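Keeping a School Paper Alive: Report on the Wullgate Student Newspaper Project

November 4, 2018

Print this page
E-mail this page

1. What we set out to do

The Wullgate Gazette came out twice a year when our group took it on. One issue appeared in the summer and was mostly sports day. The other appeared in February and was mostly the school play, which is held in November. Our media studies project was to find out whether anybody read it, and whether they might read more of it if the news were newer.

We had one term, a cupboard with a desk in it, and the use of a printer that belongs to the geography department and knows it.

2. Finding out who reads it

The school has 900 pupils. We put a paper survey in every form register and got 656 back, a better return than we deserved, and probably owed to the form tutors who made people fill it in during silent reading. A few were completed in the name of the school cat. The school does not have a cat. We took these out before counting.

Of the forms returned, 87 said the pupil had read the last issue all the way through. We were pleased until we noticed that the last issue had a crossword on the back, and that several people had written "crossword" next to their tick.

The most common complaint was that everything was old. The second was that every article began with "On behalf of the school". We checked, and they nearly all did, including the one about the drains.

3. Changing the timetable

We moved to a short issue every fortnight, four sides, folded once. The old Gazette was laid out by one person over a whole half-term. Ours had to be done in two lunchtimes, so we split it up by page, and each page had an owner who could say no to things. This caused more arguments than any other decision. The owner of page three said no to a poem, and the poet was in our maths set.

Copy was due at the end of lunch, and after that the space went to whoever had something ready. For the first two issues this meant a lot about chess.

We also started asking for stories from departments, who turned out to be shy until one of them got in and then could not be stopped. Design and technology sent us four pieces in a fortnight.

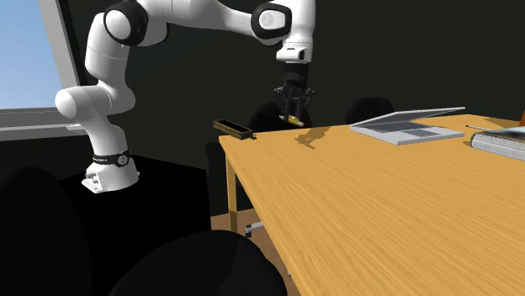 Computer-rendered view of a robotic arm and table.

They took up a third of page two in issue three and we had complaints from chess.

4. The interview problem

Our early interviews were bad. We wrote questions beforehand and read them out in order, whatever the other person had just said. One of the kitchen staff told us she had once cooked on a ferry in a storm, and our reporter's next question was whether she liked working with children.

After that we tried a new rule, which was that only the first question could be written down. The interviews got longer and harder to type up - one ran to nine pages and had to be cut to a column - but people stopped us in the corridor to talk about them. The ferry was printed in full in issue four.

5. Money

Paper was the main cost. The head of sixth form allowed us a small budget, and we sold advertising to cover the rest. Grirano, the café opposite the gates, took the bottom of the back page for the term and paid partly in flapjack. Acheampong Cycles took one advert and asked us to spell the name correctly in the second, which we gave them free.

6. Results

We printed 5 issues. At the end of term we left the last one in piles by the doors and went back after school to see what was left. The pile by the library had gone. The pile by the gym had been used to prop open the gym.

We also swapped copies with the paper at Urnmont, the school across the river. Theirs is in colour. We have agreed not to discuss it.

7. What we would do differently

We would start the survey earlier and ask fewer questions, as question eleven was answered mainly with drawings. We would train two people on the printer, having found out in the week of issue two what happens when the only one has tonsillitis. We would keep the crossword. The new editors have the cupboard key and a list of the departments that still owe us copy, and issue six is due out before the play.

Print this page
E-mail this page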